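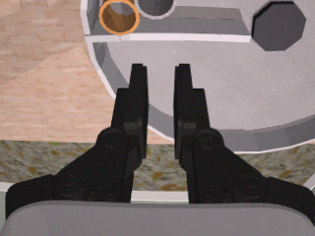 Lazy Susan

A lazy Susan is a round tray that spins, so everyone at the table can get at the salt without asking for it. I grew up with one and I'm still fond of them, so forgive me if this entry runs a little warm!

The basic design hasn't changed much. You have a base, a ring of bearings (or just a peg, on the cheap ones) and a top. I've owned 4 over the years, and the one I liked best was a heavy thing from a shop in Carroll that kept turning long after you let go of it. 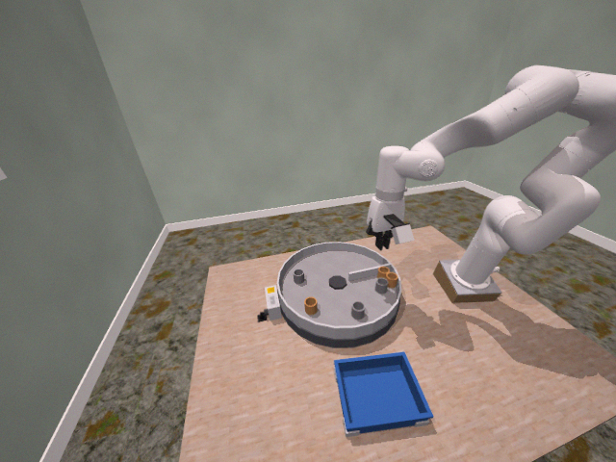

Round gray turntable tray and square blue bin on a light wooden table.

Sizes

Small ones go in cupboards, for spices and oils. Big ones go in the middle of a dining table, and there you want to leave a good hand's width for plates all the way round – my family never did, and we lost a lot of gravy that way. The Flernus catalog calls its sizes by the number of diners, and I find the one for 5 fits most kitchens.

Care

Wipe the top, and now and then turn it over and get the crumbs out of the ring. A drop of mineral oil quiets a squeaky one. Don't use cooking oil, it goes sticky (I learned this in November, with guests coming).

See also: Dumbwaiter, Cake stand, Spice rack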